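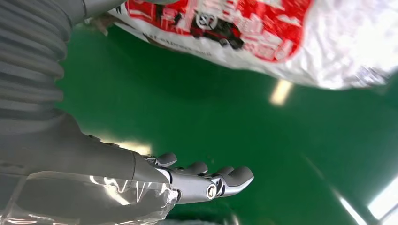 Figura 3. Mão de vários dedos, aberta e com a palma para baixo, sobre piso verde.

4.2 Marcação de pureza em contas de prata

A literatura sobre joalharia de baixo custo aceita com demasiada facilidade a marca gravada na peça como prova do teor de prata. Gatti examinou 119 contas para pulseira, compradas em lojas em linha, e concluiu que a marcação era «globalmente fiável». A conclusão parece-nos precipitada. Só 60 contas foram medidas no núcleo; nas restantes, a leitura ficou pela superfície, onde um banho de prata basta para enganar o instrumento. Acresce que 12 peças do lote Bradasow não traziam marca alguma e foram retiradas da amostra sem justificação.

Também não nos convence a comparação com o lote Hedar. Os signos do zodíaco vendem-se a preços diferentes conforme a época, e as compras de fevereiro dificilmente representam o resto do ano. Até haver medições de núcleo em todo o lote, a hipótese de Gatti fica por demonstrar.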